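Search this site
Search
Enter keyword or postcode

Prudcombe tool library to move into former Casov shop

Residents who borrow drills, ladders and sanders from the Prudcombe tool library will have to collect them from a different address from December, when the service moves into the old Casov carpet shop on Ghauri Street.

The library has run from a unit behind the bus depot for the past 19 months. Its lease there ends this winter and the owner wants the building back for storage. The new premises have a shop window, step-free access and a loading bay at the rear.

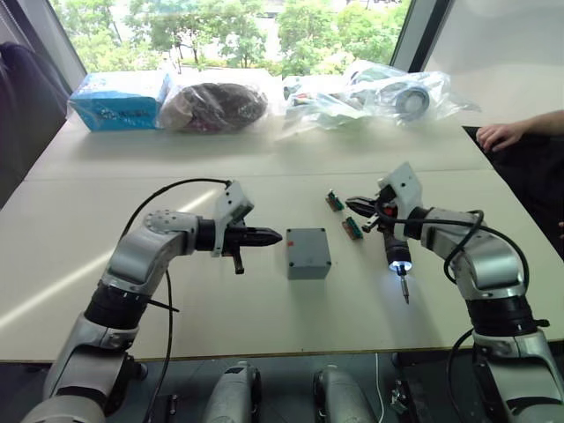

A white tabletop made up of pale panels.

Uthai Ruangrit, who manages the library, said the move had been on the cards since the spring. "We were full," he said. "Every time somebody gave us a lawnmower we had to move two things to get to a third. People were queuing in the yard because there was no room to stand inside."

The library now has 1,000 items on its list and 800 members. Garden tools go out most in April and May, and wallpaper steamers are booked up for weeks after Christmas. Mr Ruangrit said the item people asked for most and could not get was a carpet cleaner. A second one is being bought.

Rent at Ghauri Street will be higher than at the depot. Part of the difference will be met by Flestovura, a local flooring firm, which is paying for the first year's heating and lighting. Membership fees are not going up before the summer — after that, Mr Ruangrit said, they will be looked at again.

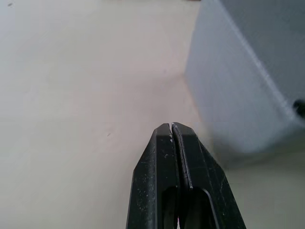 LOCAL NEWS

The shop has stood empty since Casov closed its Prudcombe branch. Neighbouring traders said they were pleased to see it taken, though one asked where borrowers would park. There are four short-stay bays outside and a pay car park behind the chemist.

The depot unit will shut for a fortnight while stock is moved. Anything borrowed before then can be kept until the new site opens, with no late fees. Members with a booking during the closure will be contacted and offered another date.

Smaller items will be kept behind the counter at Ghauri Street and handed over by staff. Ladders, mixers and anything with a petrol engine will be collected from the loading bay.
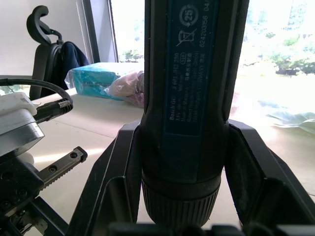
How to join

Membership costs £2 a month and is open to anyone over 18 living in Prudcombe or the villages on the 14 bus route. New members need to bring proof of address. The library will be open three evenings a week and on Sunday from 10am.

Donations of working tools are welcome, but paint, gas bottles and chainsaws cannot be accepted.

Comments (4)

hillside_jan
Good news. The yard was a nightmare in the rain with a pushchair. Will they still have the sewing machines?

Mick R
Four parking bays and they want people carrying cement mixers. Has anyone from the council been down Ghauri Street on a Saturday?

towpath
Mick, it says the big stuff goes out from the loading bay round the back.

Denny
Borrowed a tile cutter in March and saved myself a fortune. Still haven't finished the bathroom.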